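Events and Venue Programming
Week 4 handout: The launch weekend and what it is supposed to prove
Instructor: Na-rae Kang

Read this before class. The slides only cover the second half.

Last week we looked at how venues announce themselves. This week is the opening party, the most expensive night most venues ever put on and the one with the weakest evidence behind it. You will hear that a big opening "puts the place on the map." Ask whose map, and for how long.

Start with Jatora, the food and music hall in your reading packet. The press release says the launch was a sellout. The tickets were free. A free ticket that gets claimed is a click, and the release never gives the number of people who came through the door. When you write up a case, keep these apart: tickets claimed, tickets scanned, peak headcount, and bar spend per head. If a source gives you only the first, say so in your write-up and don't guess at the others.
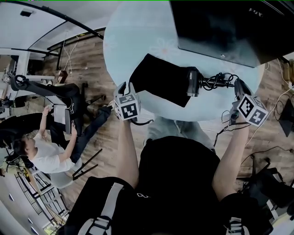
The second problem is the guest list. Oltden opened with a room for 60 and gave 20 of those places to press and friends of the owners. The reviews were warm. I would be surprised if they weren't. A third of the room had paid nothing and knew somebody. None of this makes the reviews false, but I wouldn't use them to forecast a rainy night in March, and two of you did exactly that in the last assignment.

Third, the headliner. Booking a name for opening night tells you the name can draw. To learn whether the venue can draw, look at the first night with a local act nobody outside town has heard of. Plasum did publish its calendar for the months after launch, and you can see the resident nights thin out and then turn into private hire. The founder still calls the launch a success in interviews. Compare the two sources and decide which you believe.
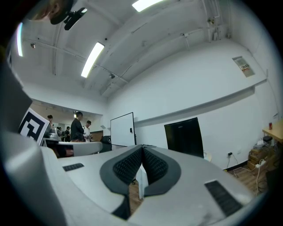 Charity nights need the same care. "All profits" is a phrase to slow down on. Profit comes after costs, and an opening night has a lot of costs: security, sound, temporary staff, the act's hotel. Salameh promised its opening profits to a youth music program and I have never found a figure for what was handed over. It may have been generous. It may have been zero. The wording allows for both.

Terms to know
Papering the house: giving away tickets so a room looks full.
Soft opening: trading quietly before the official date.
Guarantee: the fee an act gets whatever the door takes.
Door split: a share of ticket money, usually after costs. Always ask which costs.

For next time
Pick a venue launch you can document from at least 2 sources that don't quote each other. Write one page on what the launch showed and what it left open. A promoter's own recap video counts as a source, but a poor one.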